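The geometry of a parts bin

Sheet-metal bins are ordered by the thousand and rarely thought about. Dušan Shehu has thought about them for 11 years, first as a bench fitter and now as the owner of Rirnwood, a small shop that folds open-top bins for sorting benches and packing tables.

His starting point is the wall angle. A vertical wall gives the most volume for a given footprint, and it also gives a corner in which a small block will sit flat against two faces and resist being picked up. Leaning the wall outward by 18 degrees costs some capacity and opens the corner. Shehu settled on that figure in June, after trying 3 prototypes with loose wooden blocks.

"People ask for depth," he says. "What they need is access."

The second variable is the floor. Bare gray steel marks quickly under hard-edged contents, and the marks are mostly cosmetic. Zainab Amadi, who runs the sorting benches at Goter, keeps bins in service long after the surface has gone patchy. She retires one when a scratch can be felt with a fingernail, or when a fold has started to open. Paint, in her experience, is worse than bare metal - it chips, and the chips travel with the parts.

Drain holes are a matter of taste. Two small ones near the front are enough if the bin is washed. Anything larger will catch the end of a narrow block.

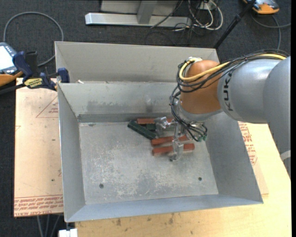
A tall back panel is the cheapest improvement available. It stops pieces from going over the far side when a pile is disturbed, and it can be added to an existing bin with rivets. Amadi leaves the front low so that the contents can be reached at a shallow angle.

Under the bin, a wooden top is quieter than steel and easier to replace. Shehu recommends a thin rubber mat between the two if the load passes 200 pounds. Ledges should be wiped at the end of the day - scraps collect there first and end up among the parts.

Contact the editors | © 2023 Viteo Magazine. All rights reserved. | Back to top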